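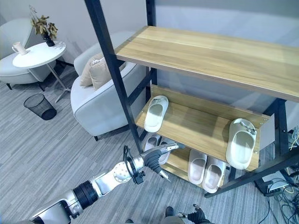 April, hand comparison on the slipper task, second sitting

Start 9:40. Same rack, same slippers, same arms as the first sitting. Changed since then: Bundgaard controller firmware rolled back, wrist current limit on the right arm back to the old value. Left arm untouched. Joint zeroing done twice on the right because the first pass gave a residual at the elbow I did not like.

Question for this sitting is still whether the Larketum fingertips are worth keeping over the Brarker ones for soft, thick-soled footwear. Garnet's position is that the tip geometry matters less than the approach angle. Mine is that we can't tell until the approach angle is held fixed, so it is now fixed in the config and stays there.

Settings:
Control loop period 3 ms
Closing force cap 16 N, both hands
Wandance logger on, all joints plus head camera
Tips: Larketum first, Brarker after the break

Lower shelf is the hard one. The board above limits how far the wrist can pitch, and with the cable loop at the wrist there is less clearance than the model believes. I added the loop to the collision geometry as a plain cylinder. Crude, but the planner stopped proposing paths that scrape the front lip. 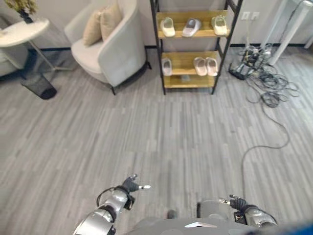 Head camera from farther back, both arms low, rack against the wall.

From this distance the detector separates the slippers on the top shelf well. The pair on the middle shelf gets merged into one object more often than not. Pale on pale wood is bad for it, and the bottom shelf is in shadow as well. Exposure lock helped the bottom shelf and hurt the top. Left it on auto for the rest of the sitting.

Also: glare streaks on the planks show up as low-confidence depth. Masked the floor below the rack legs, no further trouble.

Log for the Larketum half closed at 2,401 records. Dropped 685 of them from the timing comparison, all from before the clock sync was fixed. The grasp data in those is fine, only the timestamps are off. Do not delete.
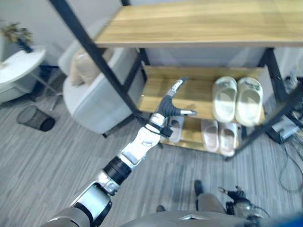
Océane Bergeron

Notes on the hand itself. With the fingers spread before the approach, thumb out to the side, the pregrasp needs more lateral room than the gap between neighboring slides allows. A half-closed pregrasp fits better but the index tip then tends to touch the strap first and push the slide back. Tried offsetting the target toward the toe. Better on the slides, worse on the chunkier slipper.

Brarker tips: more friction, slower release. The slide stays with the thumb for a moment after the fingers open and lands rotated. Larketum tips release cleanly but slip on the footbed if contact is shallow. Neither is a clear winner at this force cap.

Wrist connector on the right hand to be checked for strain at full pitch. Garnet has the spare.

Open:
- rerun Brarker half with the release delay lengthened
- detector threshold for the middle shelf pair
- proper mesh for the cable loop
- ask Garnet which firmware his April numbers were taken on

Stopped 12:15, arms parked, logs copied over.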